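第四章 除尘、地毯与走线

本章供负责日常整理的人使用。前三章讲的是开箱和摆放，到这里东西已经就位，剩下的是灰。

先说一句:市面上凡是写着“免清洁”“长效防尘”的橡胶护理产品，请一律当作没写。我们按 Stonska 喷剂的说明书老老实实喷过，一周后用白布擦，布还是灰的。说明书上讲的“隐形保护层”，也许有，我们没有看出来。

4.1 波纹橡胶套

1. 准备一块干的超细纤维布、一支软毛刷。不要用纸巾，掉屑比灰还难弄。
2. 从最宽的那道棱开始，顺着棱的方向刷，一道一道往下。棱与棱之间的凹处用刷尖。
3. 哑光黑色的表面很显灰，细小的灰点和绒毛一落上去就看得见，迎光的几道棱尤其明显。看见灰点不等于脏得要拆洗，刷掉即可。
4. 刷完再擦下面光滑的套口，擦到边沿为止，布不要往里塞。
5. 套口下方的银色金属筒用干布竖着擦，与反光的方向一致。筒身上的方形开口只擦圆角的边，里面不碰，也不要对着它吹气。

注意:有人建议用压缩气罐“一吹就好”。灰确实不见了，它去了别处，多半就是那个开口里。Bernice Lamptey 坚持要试，试完的结论写在她自己的值日表上:“下次用刷子。”

注意:橡胶套上不要涂凡士林、家具蜡或任何带香味的东西。涂完当天很亮，之后会粘灰。

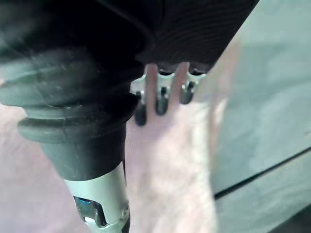 4.2 细槽纹外壳

1. 带密集细槽的黑色盒面，用软毛刷顺槽轻扫。横着擦会把绒毛压进槽里。
2. 顽固的绒毛用胶带粘，粘一次换一截。
3. 湿布不推荐。如果非用不可，拧到攥不出水，擦完等它干透。

4.3 地毯

供应商送地毯来时说，条纹花色“不显脏”。这话可以从两头理解:它不显脏，所以你也不知道它什么时候脏了。灰色条纹尤其如此，深浅本来就参差，落一层灰看上去还是原来那块地毯。因此本手册不采用“看着脏了再吸”的办法，按次数来。

1. 每周一开门前吸一遍。顺条纹一遍，横着再一遍。
2. 吸尘器用 Skallau 的平吸头即可。附赠的“深层震动头”我们比较过，没发现区别，只是声音更大。
3. 尘盒每吸 6 次倒一次。包装上写 14 次，那大概是在没有地毯的房间里测的。
4. 吸完蹲下来，从侧面看绒面。倒伏的地方用手梳起来，梳不起来的就是磨损了，记下位置。

提示:地毯清洁粉可以买，也可以不买。Ekua Opoku 买的那罐 500 克 Roman 清洁粉还剩大半，气味不错，至于别的效果，愿意试的人可以自己去柜子里拿。

4.4 地面走线与站位
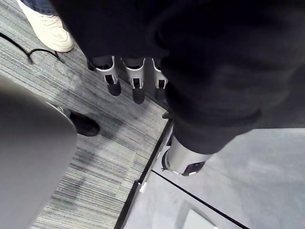
本节阅读时间:2 分钟

黑色线缆横在灰色地毯上，按理说很醒目，设计图上也是这么写的。等到你低着头干活，它就没有那么醒目了。条纹里本来就有炭灰色的带子，线往上一搭，余光未必分得出来。

1. 沿线缆走一遍，从一头走到另一头。遇到打圈或折弯的地方停下，先把它捋顺再继续。小圈最容易勾鞋尖，离脚近的先处理。
2. 能贴墙的贴墙。不能贴墙的，用 Zutesska 线槽盖住，线槽两端再各压一条布基胶带。
3. 线槽背面自带的双面胶号称适用于“一切地面”。短绒地毯显然不在“一切”之内，请不要只靠它。
4. 胶带选与地毯反差大的颜色。好看不好看先放一放，Salamatu Akolgo 对黄色有意见，目前仍然用黄色。
5. 多余的线长不要盘在过道上，收到桌腿后面，用扎带松松捆住。

小心:进场穿平底、包脚的鞋，运动鞋就行。浅色鞋底在地毯上留不下什么印，但会把外面的沙子带进来。门口那块除尘垫的作用，我们持保留态度，垫子照铺，鞋底还是要自己蹭干净。

小心:有东西悬在地面上方时，脚不要伸到它下面去够线。退后，等它停好，再从侧面绕过去拿。

小心:垂下来的深色软罩会拖灰。每次吸完地，把它的下沿也抖一抖、刷一刷，不然刚吸干净的地毯又落一层。

4.5 完工检查

一、橡胶套的凹处用白布角擦一下，布上只有淡淡的印子，算合格。
二、槽纹表面侧着看，没有竖起来的绒毛。
三、地毯上没有线头、扎带头和胶带屑。扎带头最常被漏掉，剪的时候就捏在手里。
四、线缆没有圈，没有折。
五、在登记本上签名，写时间。不要写“已全面清洁”，写你做了哪几条，没做的空着。

登记本在 191 号柜，钥匙找 Ayana Derese。对本章哪一条不服气的，也写在登记本上，附上你试过的办法和结果，改版时一并看。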